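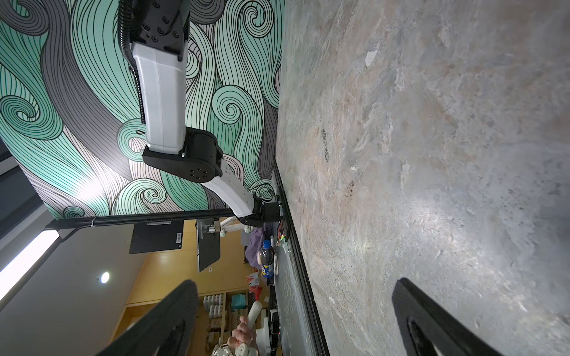 Spent most of this week on arm-to-arm clearance in our planner and I need to yell about it somewhere, so thread. We run two arms off one table and the wrist camera feeds the same perception stack that builds the collision scene. In that view you get the other arm hanging down in front of the mural with its gripper right at the black rail, our own two fingers big at the bottom, and a human hand holding a white cylinder between them. That's a lot of stuff for one point cloud to sort out!

So the first question for any planner is: which of those pixels are me, which are the other robot, and which are the world? Only the third kind should end up in the obstacle map. We were getting all three, mixed together, with great confidence.

The self part is the easy one on paper. You know the joint angles, you know the meshes, you render where the robot should be and throw those points away. Everybody has a self filter. Ours is a little package called Estine that I wrote in a hurry in January and have been paying for ever since.

Estine's problem was padding. Pad the meshes too little and you get a thin crust of leftover points all around the fingers, so the planner thinks the gripper is in collision before it has moved at all. Pad too much and you delete the thing you're reaching for. Guess which one I shipped first. (Both. I shipped both.)

The fix was boring: padding per link instead of one number for the whole arm. Fingers get 2 mm, the fat links further up get a lot more, and the cable gets its own special misery, see next post.

CABLES. There's a black corrugated cable looping alongside the upper link on that other arm and it is in no mesh anywhere. It moves when the arm moves, but it lags and it sags and it sticks out farther than you'd think. To the filter it's an obstacle that follows the robot around like a dog.

I tried modeling it as a chain of capsules with fake joints. Fun afternoon, terrible idea. Now it's one fat capsule bolted to the upper link, big enough to swallow the loop in every pose I could get it into. Costs us some free space next to the link. I can live with that.

OK so then the other arm. For a long time each arm had its own planner process and the two of them shared nothing except a lock. Arm A moves, arm B waits, swap. Safe, slow, kind of embarrassing to watch.

The new setup has one scene server, Katiyar, which holds both robots, the table, the rail, and whatever perception adds. Each planner asks it for a snapshot with a timestamp. When arm A commits to a trajectory it publishes the whole swept volume, and arm B has to plan around that until A says it's finished with each chunk.

Releasing the sweep in chunks is what made it worth doing. The first version held the whole volume until the motion ended, and arm B just sat there exactly like it did with the lock, except now with a lot more code behind it. 🙃

Timestamps bit me too. The camera driver stamped images on arrival and the joint states were stamped at the source. When the arm was still, everything lined up. When it moved fast, the filter masked the place where the arm had been and left a ghost of where it was. I blamed the meshes for two whole days!

If your self filter works at rest and falls apart in motion, check the clocks before you touch anything else. Please. Learn from my two days.

How I finally caught it: recorded a slow wave and a fast wave of the same joint path, replayed both through Estine, and plotted leftover points against joint speed. Straight line. I felt very dumb and very happy.

Next up, the backgrounds. That mural is swirls on swirls, dense black line work over teal and mint and gray bands, and feature matchers go wild for it. Great if you want to localize the camera. Less great if two curls look alike and your matcher decides they're the same curl.

We ended up with a stricter ratio test plus a check against forward kinematics. If the visual pose and the kinematic pose disagree by too much, the visual one gets tossed for that cycle. No clever fusion. I had clever fusion in a branch and it drifted, so the branch is resting.

The big gray stone-textured surface gives us the opposite headache. It's mottled, it has little dark speckles, and some of them came through the depth cleanup as tiny bumps. The planner would then lift over a bump that wasn't there. Very polite robot, very weird motion.

For that I fit a plane first and snap anything within tolerance down to it. You lose really thin objects lying flat. We don't pick up thin flat objects on this job so I took the deal, and I left a comment in the config that says so in capital letters.

People! Hands go through a totally separate path and I want to be clear about that, since someone always asks. The planner's collision scene is for nice motions. It is not the safety system. Speed and force limits live down in the controller and they don't care what my perception code believes.

What the planner does do is treat a detected hand as a no-go blob with a generous margin, and whatever the hand is holding gets lumped into the blob. I used to try separating hand from object. The split flickered from one cycle to the next and the plans flickered right along with it. One blob, much calmer.

Numbers, for those who like numbers. The regression suite is called Busteo and it has 600 recorded planning problems, all from real sessions, no synthetic ones. With the old lock setup 186 of them came back with no plan inside the time budget. I'm not posting the new number until it has survived a week without me babysitting it.

Busteo is also the best tooling decision I've made in ages and it took one evening. Every time the planner does something goofy I hit a key, it dumps the scene snapshot and the request, and that becomes a test case. My whole bug tracker is basically a folder of goofy moments.

The replay viewer is ugly as sin, by the way. Three colors: self, other arm, world. If anything is in the wrong color I can tell from across the room, and I've stopped wanting a prettier one.

Still open: what to do when arm A aborts halfway through. Right now Katiyar keeps the rest of the sweep reserved until a timeout, and arm B sulks. Releasing it right away feels wrong because A might be about to replan straight through the same space. I'm leaning toward shrinking the reservation to A's stopping pose plus a bubble. If you've done this on a real two-arm setup, tell me how big your bubble is.

Code for the filter is going up in the Pralluswood repo once I've cleaned out the parts where I'm swearing at the cable. Might take a while. There's a lot of cable in there.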